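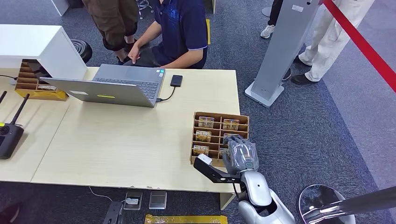 3. Results of the Moving Average Test

Rizal Osman and Mio Miyazaki
September 14, 2025

We tested a simple crossover rule on daily EURUSD closing prices. The rule buys when the 14-day average rises above the 56-day average and sells when it drops back below. Prices were loaded into Grillix, and Mio wrote the script that marked each signal.

The test covered 850 trading days. Most of the gain came from one long move that started in February. In flat markets the rule did poorly - it bought near the top of the range and sold near the bottom. We charged a spread of 2 pips per trade.

Adding an RSI filter removed several losing trades but also delayed entry into the main trend. We kept both versions in the appendix. Swap costs are not included.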